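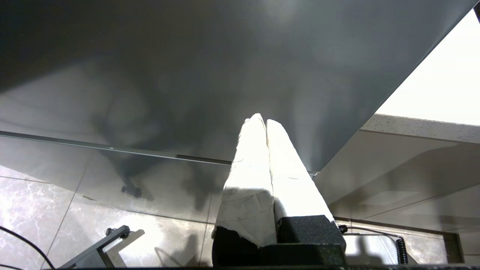 Big grey table from low down, silver strip along the edge. Speckled worktop off to the right.

Kitchen at Clurkcombe, July 2019

Quick page, more to go up when I get the card reader back off Attila. People have been asking how the kitchen came out so a few words for now and the rest later. Typed in a hurry between the plumber and the bus so forgive the spelling.

The table

Came from Koller, the clearance end. Grey top, smooth, bigger than I remembered from the shop. Had to come in through the garden doors, would not go round the bend in the hall whatever Andor said. Two goes at it. First go we took the paint off the door frame, second go we took the door off.

Smooth top shows everything. In some lights you get a sort of ghost of a chair in the grey, very faint and blurry. Zsófia likes it. I keep going at it with a cloth.

The metal strip. Thin, silvery, bit of a darker groove in it. Crumbs will find it, I know. Rebecca uses a cocktail stick on hers and swears by it. Old toothbrush here.

Legs came in a seperate box with the wrong bolts. Koller sent the right ones after a phone call and then sent them again, so if anyone needs a bag of bolts, ask.

The worktop

White with little flecks, grey and darker ones. We went back and forth on this for weeks. I wanted plain white, Andor wanted something dark, this was what we both stopped arguing about. Hides toast crumbs brilliantly. Also hides salt, sugar and the back off an earring, found with a bare elbow.

Ordered through Naritow. Measured once by them and once by us, and we were the ones who were wrong. Left side by the wall was out and they had to recut the end piece. No fuss, no extra charge, just a long wait with a board over the gap and the kettle on the windowsill.

Walls

Still on the first coat in the corner behind the fridge. Will do it when the fridge next moves, so probaby never. Everywhere else is done. Very bright in the mornings, you want the blind down if you're sat facing it.

The floor

Same floor as before. Scrubbed, that's all. Szabolcs lent us the machine and it was worth the drive. Do the corners by hand first or you end up pushing the muck into them. Felt pads on all the chairs now, the stick-on sort, and they slide off if the chair leg is at all greasy. Wipe the legs first, leave them to dry, then stick.

What it cost

Roughly 2,000 all in, and that's with us doing the painting and Attila doing the sink for his dinner. Most of it went on the worktop. Table was cheaper than the chairs, which still annoys me. Didn't count the takeaways.

Things I'd do differently

Sockets. Put them in before the worktop goes on, and more of them than you think. We have a lead going behind the toaster and it will be there till one of us trips.
Order the handles early. Ours are from Redska and the last few took longer than all the rest of the kitchen put together.
Measure the hall.

Still to come

Cupboards with the doors on. The shelf over the cooker, once it's level. Andor's drawer of string and batteries, which he says is private. The old table in its new home at Szabolcs's, where it has gone in the shed with seed trays all over it and looks very happy.

Old chairs are still in the porch if anyone wants them. Solid enough, one wobbles. Collect only, please ring first.

Comments

Rebecca Rizzi
Love the grey! Much paler than mine. What do you clean it with? Mine goes streaky whatever I put on it and I've given up on the sprays.

Reply
Warm water and a drop of washing up liquid, then a dry cloth straight after. Sprays made ours worse too.

Attila Medve
card reader is in the van, will drop it round. check under the sink and tell me if the towel is damp

Reply
Towel is dry. Leave the reader in the porch if we're out, under the blue tub.

Szabolcs Orbán
Can have the floor machine a bit longer if you want it for the hall. I'll take the chairs as well, if they're still going. The wobbly one too.

Reply
All yours. Bring the trailer.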